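Chapter 5
The Shape of Ordinary Things

What you will be able to do after this chapter
Name the working parts of a simple household object.
Draw an outline that someone else could build from.
Tell a part that carries weight from a part that only holds other parts in place.

My first design teacher, Irja Mustonen, had a drawer of things she had rescued from lost-and-found boxes, and she started every term by handing them out. I got a clothes hanger. The guy next to me got a very nice brass hinge, and I was jealous for a whole week! I thought I'd be done in five minutes (it's a hanger, how long could it take?) and I was still drawing it when she came around to lock up.

So I'm going to do the same thing to you. Go to your closet and pull out a hanger, any hanger you like, as long as it's empty. Put it on a big sheet of plain paper, the biggest you've got. I like a white sheet that covers most of the table, so the grain of the wood doesn't fight with the lines I'm trying to see. Then sit down and look at it for a good long while before you pick up the pencil.

Most people, asked to draw a hanger from memory, draw a triangle with a question mark on top. I've collected these memory drawings from my classes for years, and I have 61 of them in a folder. They're wonderful, and you couldn't hang a shirt on most of them. In a lot of them the hook sprouts out of nowhere. In others the bottom bar is missing, and I always want to ask what happened to the pants.

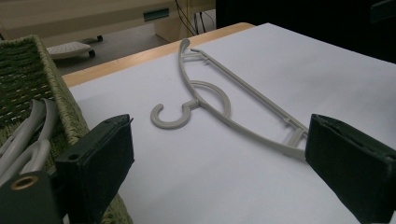

Figure 5.1 A light grey plastic hanger on white paper. Find the two short struts that join the curved arm to the straight bar.

The one in the figure is skinny. A solid wooden hanger hides its thinking, but with a thin plastic one you can see the whole plan laid out like a little bridge. Follow the long straight bar first, then the gentle curve of the arm beside it, and notice how near the ends the two are tied together by small rectangular pieces. The ends look a bit like ladders because of it. Cover those struts with your fingertip and ask yourself what the arm would do under a winter coat.

Now the middle. The hook comes off a rounded loop, and I must have drawn that loop wrong 13 times before I got it. My mistake was drawing the hook as a separate thing and sticking it on afterward. Draw the loop and the hook together, in one slow line, and the whole object settles down on the page.

Words we'll use
Member: any long piece that is part of a frame. The bar is a member and so is the arm.
Strut: a short piece that keeps two members a set distance apart.
Outline: the edge of the object as you see it from one spot. Move your chair and you get a new one.

Try it 5.1
Draw your own hanger twice, once with the hook pointing away from you and once with it off to the side. Don't shade anything yet. The soft shadow next to a hook is very tempting, I know, but leave it alone until Section 5.3.

Try it 5.2
Swap drawings with a partner. Using only the drawing, bend the shape out of a pipe cleaner. Eetu Pitkänen, who tested these exercises for me, ended up with something closer to a coat hook than a hanger, and we traced the trouble back to one missing strut in my sketch.

Keep both drawings. We'll need them again in Section 5.2, where we put a wet towel on one end of the bar and work out where the load goes.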